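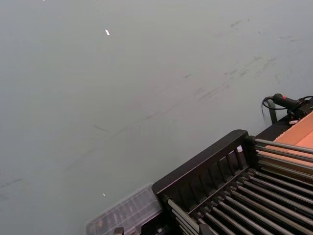 Slatted rail and rods of the rack, with scuffing on the gray surface past it.

Subject: Re: [domholm-bench] Dish rack as a holder on the assembly bench
List: domholm-bench
Date: 20 June 2021

Replying to the whole list because three separate points were raised and two of them affect the Givport bench as well as ours. The earlier message is quoted in parts below with my answers in between. I have cut the section on lighting, which was settled in the previous thread.

> We are thinking of copying the Vavbridge bench at Givport, dish rack
> included. Before we do, can someone write down what the rack is for?
> The bench sheet says "rack, center" and nothing else. A dish rack has
> no obvious function on a bench where the work is mostly tape, ties
> and hot glue.

The bench sheet is out of date. The entry should read as follows: "Rack, center, long side parallel to the wall or turned as the job needs. Holds flat stock on edge while the other face is being worked or while adhesive sets."

Flat stock on this bench means cardboard blanks, foam sheet, thin plastic panels and the occasional picture mat. Laid flat, they take up the whole surface and the adhesive side ends up facing whatever was put down last. Stood on edge between rods, they take up very little depth and both faces are open to the air. We tried a letter sorter first. It held the stock well, but its solid dividers touched too much of each face, and fresh glue transferred to them. Rods touch the sheet along narrow lines only. If glue does get on a metal rod it can be peeled off after it has set.

The solid ends matter more than I expected when we picked it. On an all-wire rack, a thin sheet placed near the end tends to slide out through the side. With a closed end panel it stops there. If you buy a different rack, check for this before anything else. Finish and color make no difference to the function.

Limits we have found so far:

Sheets up to 180 mm tall stand without support. Anything taller leans and should go against the wall side with a spacer.

Corrugated board thicker than the gap between rods should not be forced in. The edge crushes and the crease shows through any covering paper.

The rack is light. With stock at one end only, it can tip when that end is bumped. Load from the middle outward.

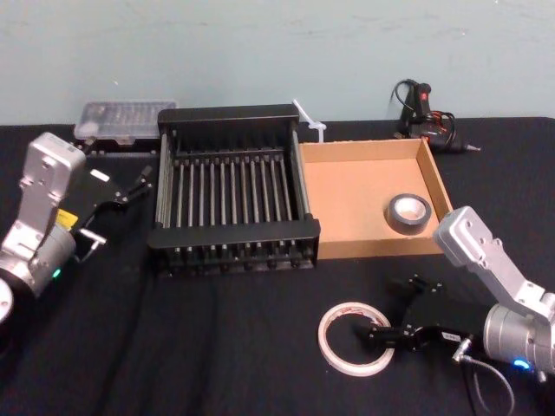 Dish rack in the center of the cloth-covered bench, with the cardboard tray and a roll of tape.

> Second point. Is the cloth on the table a requirement? We have a
> bare laminate top and would prefer to keep it. Cloth collects
> trimmings and cannot be wiped.

The cloth is a preference at Givport and is not in the bench requirements. The arguments for it are that small parts dropped on it do not roll far, that the rack does not creep when a sheet is pushed in, and that pale items such as white ties and white tape are easy to find on black. The arguments against are the ones you list. Double-sided tape is the worst offender. If a strip lands on cloth with the liner off, it picks up lint and has to be thrown away.

If you keep the laminate, put something with grip under the rack. Shelf liner cut to the footprint is enough. Do not glue the rack down. It has to move when a long panel comes through, and on a bench that is 800 mm deep there is not much spare room in front of it or behind it.

A cloth, if you use one, should be pulled flat and fixed at the underside of the table. Loose folds catch the feet of the rack and tip it. We shake ours out at the end of each session and replace it every September, when the supply order goes in. The order form already has a line for it under "bench covers."

> Third. The tapes. On our bench they migrate. A roll is left wherever
> it was last used, somebody takes it to another bench, and by the end
> of the week there are none. Shehu supplied hanging dispensers but the
> wide rolls do not fit on them.

The Shehu dispensers were specified for narrow masking tape, so this is expected. Our wide duct tape is 49 mm and will not go on the arm with the end stop fitted. Removing the end stop lets the roll on, but then it works its way off during use. I would return the dispensers or reassign them to the paint bench.

What we do now is use a shallow open cardboard box placed directly beside the rack. Low walls are important. With a deep box, rolls get buried under offcuts and people stop looking in it. With walls lower than the width of the roll, you can see what is there from a normal standing position and pick it up with one hand. When the box gets tired it goes in the recycling and another shipping carton is cut down to replace it. There is no need to buy a bin.

The rule for the box is that it holds tape only. Ties, blades and glue sticks all have places of their own. Blades in particular should never go in there, as people reach into it without looking.

The tape currently in use may sit on the table in front. One roll at a time is the intention – the others go back in the box. Lay it flat. On edge it rolls, and the exposed side of a double-sided roll will stick to the first thing it meets. If double-sided tape is going to be out of use for more than a day, put the roll in a zip bag. Dust on the side of the roll transfers to the strip as it is pulled and the bond at the edges is poor. 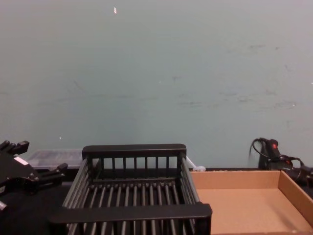
Can the rack be used for panels that still have hot glue on them?

Wait until the bead has lost its shine and no longer takes a fingernail mark, then stand the panel with the glued face toward the open side. Thin sheet softens next to fresh glue and will take a bend from its own weight if it goes on edge too early.

That question has come up on the list before, so I am putting the answer in the bench sheet too.

Some remarks on the rest of the bench that were not in the quoted message but follow from it.

Small parts. A flat plastic storage case with a clear lid goes along the wall. It has to be a lidded one. Open trays were tried and glue strings got into everything. The back position also means that the case can be opened without moving the rack, provided that the rack is not pushed hard up against the wall. Leave room for the lid to swing. Contents are listed on paper taped to the underside of the lid at our bench. At Givport they rely on being able to see through the lid, and for parts that differ clearly in shape that is adequate. For two lengths of screw that differ slightly it is not.

Cable ties. We stock one length, 135 mm, in white. It closes bundles of cable up to a moderate size and two can be joined for anything larger. Stocking one length ended the habit of sorting through mixed bags. Loose ties tend to end up leaning on whatever is near, and the rack is usually what is near. This is harmless, but check the rods before you stand a finished sheet in them. The head of a tie is hard enough to dent foam.

Glue gun. Back right corner, away from the tape box and the case. The cord is gathered beside it so it does not cross the working area. Three requirements apply here, and they apply to every bench regardless of layout. First, the gun gets a stable position every time it is put down, and it is never balanced on a roll of tape. Second, a scrap of silicone mat or tile goes under the tip whenever the gun is on. Third, the indicator light is not to be used as evidence of temperature in either direction. Unplug the gun and leave it alone for the full cooling period on the sheet. Our bulk glue sticks are sold for use at 180 °C, and cardboard right next to the nozzle is a bad idea at that temperature.
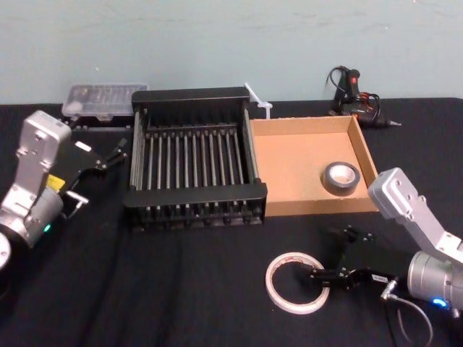 Duct tape in the open box, double-sided roll on the cloth, glue gun at back right.

> Last item, low priority. The wall behind our bench is getting marked.
> Is this worth fixing now or should we leave it until repainting?

Leave it until repainting, unless the paint has been broken through to the board. Gray rub marks on flat paint mostly get shinier when scrubbed, and then there is a clean glossy patch that looks worse than the marks did. A damp melamine sponge with light pressure will lift some of it. Test low down first.

For a new bench it is worth dealing with this before the furniture goes in. A washable satin paint is the cheapest choice. A clear panel screwed to the wall lasts longer but adds a ledge along the top that collects dust, and the small parts case then has to stand farther forward. We priced the panel for Domholm and decided against it.

Requested changes to the bench sheet, for whoever holds the current file:

Replace the rack entry with the wording given at the top of this message.
Add the height limit for unsupported sheets.
Change "tape dispenser" to "open box, low walls, right of rack, tape only."
Mark the table cover as optional and add grip liner as the alternative.
Move the glue gun requirements from the notes section to the first page.
Add the hot glue answer under the rack entry.

The Vavbridge drawing shows the box to the left of the rack. That drawing is older than the present layout and should not be copied. If your bench is used mainly by left-handed people, mirroring the whole arrangement works, but move the gun along with everything else and check that the outlet is on the same side. An extension lead across the front of the bench is not acceptable.

I have no part number for the rack. It was bought as ordinary kitchenware. Measure the gap between the rods in the store and bring a piece of your usual board to try in it.

domholm-bench mailing list
To unsubscribe, send a blank message with the word "unsubscribe" in the subject line.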